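Home | Features | Science | Business | Culture | Subscribe

Open the door first

A small research group wanted to know how few examples a robot needs to learn a chore. The answer depended on who gave them, and how.

By Kerubo Shirima

214 shares | 31 comments

The list on Faith Lukumay's wall has 13 lines on it. Each one is a job that most people would not think of as a skill. Turn a key. Hang a coat on a rail. Close a door until it clicks. She wrote it in September, when the project she leads, called Temba, was still deciding what to measure.

"People ask me when robots will do the ironing," she says. "I would be glad of one that could open a cupboard it hadn't met before."

Temba is a study of teaching. The usual way to show a robot arm what to do is to drive it by remote control and record every movement. It works, but it is slow, and the person at the controls gets tired and clumsy. The other way, which several groups have taken up, is to leave the robot at home. A person carries a pair of grippers shaped like the robot's own hands and does the job with those. Cameras record what the grippers meet, and patterned markers fixed to them help the software work out where they were at each moment. Later a program learns from the recordings and the robot is asked to copy.

Lukumay's question was a narrow one. If you have a fixed number of recordings to spend, should they all be good ones?

Her group set the limit at 200 for each job. One half of the study used only clean attempts, in which the person went straight to the handle and opened the door in a single pull. The other half mixed in attempts with a fault and a recovery: a gripper that closed too early, slipped, backed off and tried again. The same people made both sets, on the same furniture, with the same tools.

Lockers were the test they kept coming back to. A locker door is light and swings easily, but the handle is sunk into the metal and there is not much to hold. Locks, keys and vents break up the surface. One door looks very like the next, and a program that has only half understood its lesson will reach for the wrong one.
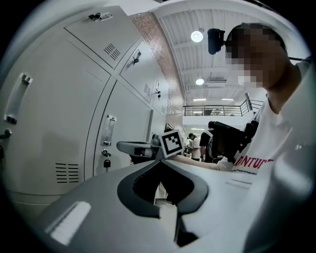
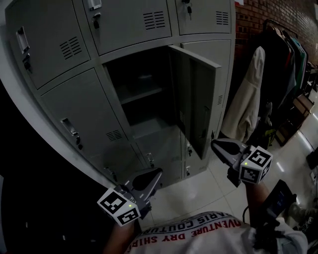
Two views of the locker work: from a hand-held gripper, and from head height.

What the numbers say

With clean recordings only, the robot opened the practice doors 95 times in every hundred. With the mixed set it did slightly worse on those same doors, and for a few weeks Lukumay thought the idea had failed.

Then they moved the robot. At a second site, with lockers of another make and a different floor, the robot trained on clean attempts dropped badly. It would reach for a handle, miss by the width of a finger, and carry on through the rest of the movement as if it were holding something. The one trained on the mixed set missed nearly as often on its first reach. It noticed more of its misses, though, and went back, and by the end of the session it had opened almost twice as many doors.

"The clean one had never seen a miss," Lukumay says. "It had no idea what came next."

I watched some of this from a plastic chair. A failed reach is dull to look at. The arm goes out, the fingers close, the arm comes back and the door is still shut. After an hour I had started to lean towards the thing, the way you do when a child is tying a lace.

There are limits to the result, and the group sets them out in its report. Seven people made the recordings, all of them adults with practice. Nobody knows yet whether beginners would make useful mistakes or just a mess. The faults were also made on purpose, and a fault made on purpose may not look much like a real one. Lukumay would like to repeat the work with faults that simply happened, but that means keeping far more material and sorting through it by hand.

Sorting is already the expensive part. A recording takes less than a minute to make. Checking it takes longer: the two grippers have to be lined up in time with the head camera, and any stretch where a marker was hidden has to be found and either repaired or thrown out. Doors are bad for this, as an open one can come between a marker and the camera. The group lost a fair share of its early work that way, then changed how people stood.

Who wants it

Two firms have asked to see the method. Gridier makes storage systems and would like a machine that can empty and clean them overnight. Prasitz is interested in the sorting software and has less to say about doors. Neither has signed anything. Lukumay is relaxed about this, partly because her funding runs for another year and partly because she thinks both are asking too early.

Her next test is on the coats. Cloth moves when you touch it and doesn't go back to where it was, so a second try never starts from the same place as the first. She expects the mixed recordings to matter more there, and says she has been wrong about that sort of thing before.

The list on the wall has two lines crossed out. Opening a door is one of them. Turning a key has a question mark beside it, in pencil.

Related
The night shift at Grirnevmont
Why warehouse robots still drop the soap
How to read a paper with no results in it
Letters: more on the talking lift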